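Baloyi Community Larder: progress report to the Grasutik Fund
26/08/2020 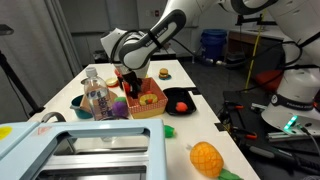

Are families still coming to us now that the summer holidays are nearly over? They are, and the numbers have held up better than we dared to hope when we wrote to you in the spring, with 203 households now on the books and most of them collecting every week.

It has been a busy few months, and I'll try to keep to the main points, though you know by now that I'm not very good at it! The first part of your grant went on the second-hand chiller, which we bought from Sutum after a good deal of dithering over sizes. It fits under the back window with barely a hand's width to spare, and it means we can finally take milk, yoghurt and cheese from the Follitness depot (they had been offering for ages, and it pained us to keep turning them down).

The cookery mornings have been slower to get going. We had planned to start in June, but the hall was shut for longer than expected and we ended up sending out recipe sheets with the parcels instead. The lentil one was very popular. The one for fish pie less so, mostly my fault for forgetting to put the oven temperature on it. We have now run two mornings with small groups, well spaced out, and would like to carry on through the autumn if the rules allow.

On money, we have spent around £2000 of the grant so far, nearly all of it on the chiller, shelving and fresh vegetables. Van hire came in under budget — a neighbour's firm let us have the Baloyi Road run at cost — and with your agreement we would like to move what is left on that line over to fruit, where we run short towards the end of every session.

Two things are still outstanding from the original plan: the sign for the side gate, and the food hygiene refresher, now booked for November. I will send the receipts separately, along with the updated insurance certificate you asked for.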